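Notebook, textiles bench / Clarnum
1/31/18
Hoodie fold, soft surface

Continuing with the bulky items. Tees and pillowcases are finished and written up under Ilie. Today was the hoodie, on the bed in the side room, pink cover left on. I wanted the soft base because the November sheets were all done on the hard table and the method needs to hold on both. 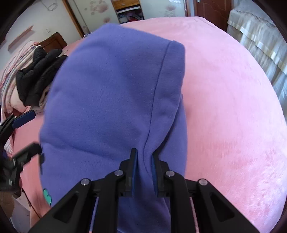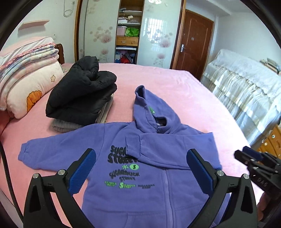
Purple hoodie on the pink bed cover. Upper: seam and folded band at the pinch. Lower: front up, one sleeve in across the chest.

Garment: zip front, hood, ribbed cuffs, front pocket. Printed chest (SUGARDUCK STREET, several times in different lettering). Weighs 803 g on the bench scale, zipper included. Target for the folded block is the Fokorby shelf bin, 400 mm wide inside. Height under the bin lip is 100 mm and that is the number that gives trouble.

Sequence as it stands now:

1. Front up, zipper closed to the top. Hood away from you.
2. Pull the body flat from the hem. Do not pull from the cuffs, the ribbing stretches and the shoulder line goes crooked.
3. One sleeve in across the chest, cuff to the middle. Flatten the shoulder with the side of the hand.
4. Other sleeve in the same way, cuff lying below the first cuff and not on top of it.
5. Hood down over the sleeves. Press the tip flat.
6. Sides in to bin width.
7. Hem up to the pocket line, then once more to the neck.

Step 4 is changed from the last version. Two cuffs stacked in one spot make a lump that carries through every later fold. With the cuffs staggered the block came out at 90-something on the first try and stayed under the lip. With the cuffs stacked it was over, and the hood would not lie down at all.

Step 5 is still the weak point. The hood is double cloth and keeps a peak at the tip whichever way it is smoothed. Folding the tip in on itself first helps a little. Tried rolling the hood toward the neck as well; it looks neat for a minute, then opens. Went back to flat.

Seams. The band folds cleanly along the stitching if you take hold of the seam itself. Take hold of the panel next to it and the cloth bunches up and the edge wanders. Same finding as on the sweatpants, so I am moving it to the general notes at the front of the Nirnness binder. Wording: "Hold at the seam, small pinch, lift, lay."

Surface. The plush cover grabs the underside. Good for step 3, the body does not slide when the sleeve is laid over. Bad for step 6, the side drags and leaves a crease running toward the hem. Lifting the whole side clear before laying it over fixes this. On the hard table it can simply be slid. The two need separate lines on the sheet.

Lint: some pink fuzz on the back of the body afterward. Brushed off dry. For anything darker than this I would put a plain sheet down first.

Press test: block under the 500 g plate, then released. It springs back some at the hood end and hardly at all at the hem end. Put the hem end at the back of the bin and the hood end under the hand at the front, where it can be pushed down.

Print: no cracking seen where the folds cross the lettering, but this is one garment on one day. Step 7 puts a hard fold below the wavy line of text and that is where I would expect it. Check again after it has sat in the bin.

To do
- Repeat with the zipper open. I expect the two fronts to drift apart at step 6.
- Try the sleeves behind the body in place of across the chest. More handling, but the print would stay clear of the cuffs.
- Redraw the step 4 sketch, the old one still shows the cuffs stacked.
- Ask whether the Fokorby bins come in the deeper size. If so, most of the hood problem goes away and step 5 can be shortened.
- Fleece with the high collar is next in the basket.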